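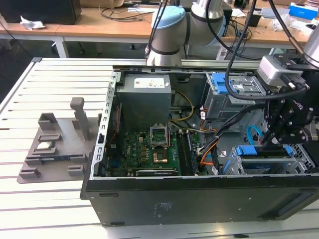
I get asked about old computers more than anything else on this site, so I finally put my usual answers in one place. I've been fixing up secondhand desktops in my spare bedroom here in Urkport for years, mostly for neighbors and friends of neighbors. If you've never opened one up, laying the tower on its side with the panel off is the way to go, and you'll find the power supply up in one corner and the motherboard under everything else, with the memory sticks standing in their slots next to the processor socket. Okay, on to the questions!

Is my old desktop worth keeping?
Probably! If it turns on and you mostly do email, recipes and bills, a solid state drive and a bit more memory will make it feel a lot younger. I paid $108 for both on my last one and I'm still using it.

How often should I clean out the dust?
I do mine every April (windows open, radio on). If you have cats, do it twice a year. Unplug it first, please, and use short puffs of canned air.

Do I need fancy tools?
Nope. A Phillips screwdriver and a muffin tin for the screws.

Can I touch the pins in the processor socket?
Please don't. They bend if you look at them funny, and I've ruined one board that way. It still stings.

Where do you buy parts?
Clenumov, the surplus place on Reveck Street. Cash only, and the good stuff goes before 10. They'll take returns for 3 days if you keep the receipt.

What about really old machines, like from 2000?
I love them, but keep them off the internet. Mine plays solitaire and one pinball game and that's plenty.

Will you fix mine?
If you're in town, maybe! Send me a note with the model and what it's doing. I'm slow in summer, and I don't do laptops or printers.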